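Visit report: service robotics day at the Grondance hall
17 October 2020

I went to the Grondance hall to look at hands and grippers for our front desk project. We want an arm that can take a key card out of a holder and put it back again. Our current setup uses suction, and it does badly with thin cards that have a sleeve on them. The budget covers one new end effector this winter, so I wanted to see a few working before we ask for quotes.

Registration was at the side entrance. The main doors stayed closed because of the distancing rules, and entry was in groups of 20. The queue moved fast. The hall dates from 1906 and still has the old skylights, which made for changing light all day. Two exhibitors complained to me that their cameras had to be set again after lunch.

I started with Nechyporuk, who sell arms and controllers. Their new controller is smaller than the one we have and takes the same connectors. The teach screen is slow. I asked about running a third-party hand from it and was told that the driver was finished in August but that the manual was still being written. I took a data sheet.

Wondetti had cameras only. They recommend mounting one at the wrist and one higher up, and comparing the two before deciding which to trust for the last bit of the approach. We have only ever used the high one. With a card standing in a slot, their wrist view gave the edge clearly, while the high view lost it behind the gripper.

I spent most of the afternoon at Stusivley, who were comparing a fingered hand with a flat two-jaw gripper. The work was hotel key cards and a slotted organizer on a table.

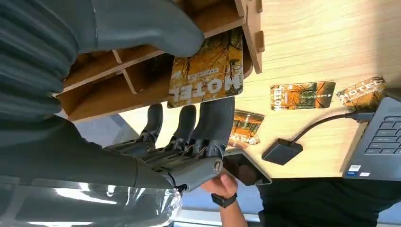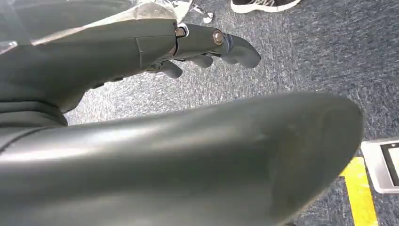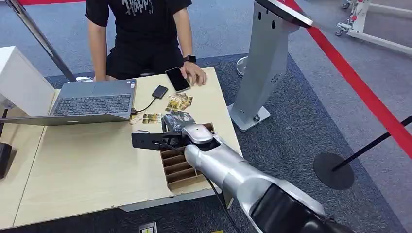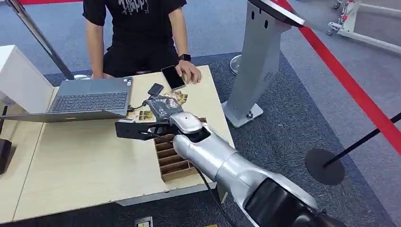 The staff let visitors pick which end effector they wanted to talk about and were open about the weak points of each. The hand has more ways to touch a card, and you can use one finger to push and another to hold. It also has far more joints to tune. They said a new user should expect to spend several days on it before getting a repeatable grasp. The price they gave me was 2000 a month on a lease with support included. They would not quote a purchase price on the spot.

The gripper is much simpler. It closes, and you set the force and the width. For cards going into a slot the problem is the angle of the wrist, and any error there bends the card against the divider. Stusivley suggested a softer pad on the inside of the jaws and a slower final move. We could try both of those on our own gripper this month at almost no cost.

I asked about sleeves. Their view was that a plastic sleeve is easier to hold than a bare card but harder to insert, and that matches what we have seen.

I left at 1630 to get the train. The food counter had shut by then, so bring something to eat if you go next year. Parking is free behind the hall, but the spaces are tight.

What I would like to do next: ask Nechyporuk for the hand driver manual when it is out, borrow a wrist camera from Wondetti for two weeks, and put soft pads on our old gripper before we spend anything on a hand. The data sheets are in the tray by the lab door.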